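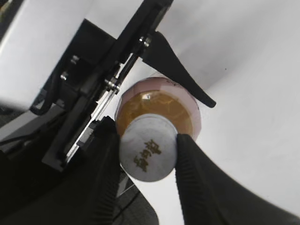
What makes a small jar easy to pick out of a crowded shelf?
The cap does most of the work, and after that the color of whatever is inside.

Small Jars, Big Differences
Final report for Design Studies 2201, Buchanan Hall, Room 309
Iker Campos, Cheuk-hei Kan, Yaneth Palomino
Submitted April 8, 2021

How we got started

Our project began with a pantry. Yaneth's family keeps spices, sauces and sweets in whatever small jars come into the house, and she was tired of opening three of them to find one. Cheuk-hei had the same problem in a shared apartment, with the extra trouble that half the jars had Chinese labels and half had English ones, and not all the roommates read both. We thought a whole project on jars might be too small. We were wrong, and we had a great time with it!

We wanted to learn which parts of a jar people use to recognize it, and whether a jar can be recognized when the main label is turned away or hidden. We left out large jars and anything that needs refrigeration.

What we looked at

We borrowed jars from home and bought a few more in February. Our favorite to talk about was a little cylindrical one with a matte white cap. The cap has a fine speckle to it and brown-gold Chinese characters running in a line across the middle. Inside it looks amber-orange, and there is a pale pink layer at the rim that makes a ring around the amber when you look at it nearly end-on. White, gold, amber and pink – you could find that one from across a room.

At the other end were the jars from Metberg, a kitchen brand that sells empty spice jars in sets. They are nice jars, with good threads and thick glass, but every cap is the same flat silver. Once they are in a drawer you are looking at a grid of identical circles. The Skumham sets are a little better because the caps come in two colors, though the colors are gray and slightly darker gray.

How we tested

We asked 30 people from our residence hall to find a named jar in a drawer, then on a shelf. In the drawer they could see only the tops. On the shelf they could see the sides, but we turned the labels to the wall. Iker ran the stopwatch on his phone and Yaneth reset the jars between turns, which was the slow part. Afterward each person told us what they had been looking for.

Our first drawer was too deep, so people had to lean over it and block their own light. We threw out that round and started over with a shallower one from the studio. So-ying Lui, our lab instructor, suggested this and also lent us a desk lamp.

What we found

Caps won in the drawer. People who had seen a jar once remembered the cap's color, and many remembered that there was writing on it even if they could not read the writing. We loved this result. One participant who reads no Chinese described the white cap as "the one with the gold line of characters" and went right to it. Another said she never reads labels in her own kitchen and goes by color every time.

On the shelf, the contents mattered more. Amber and red were quick to find. Pale powders were slow, and salt and sugar were mixed up constantly.

Texture came up more than we expected. Several people said that a matte cap was easier to look at under the lamp because shiny ones threw the light back at them. We had not planned a question about this, so we only have comments and no times to go with them.

Things we argued about

We never settled what to call the pink layer. Cheuk-hei thinks plastic sleeve, Iker thinks label. In our notes it is "the pink part." We also went back and forth on the amber. Honey was the popular guess, with sauce close behind, and for the test we just called it "the amber jar" so that no one went looking for a flavor.

Our redesign

For the last part of the project we made stick-on cap toppers for the Metberg jars. We named the set Doltedard, after a password generator suggested it and we could not stop laughing. Each topper is a matte paper disk with one strong color and one short word in a single vertical line, in English or Chinese. Rochelle Ridgeway in the print shop helped us choose a paper that does not curl.

People found the jars with toppers faster in the drawer, and on the shelf there was hardly any change. If we had another term, we would try a narrow colored band below the cap for shelf use, and we would test raised lettering too. The toppers are still on the jars in Yaneth's kitchen, except cumin, which needs a new one.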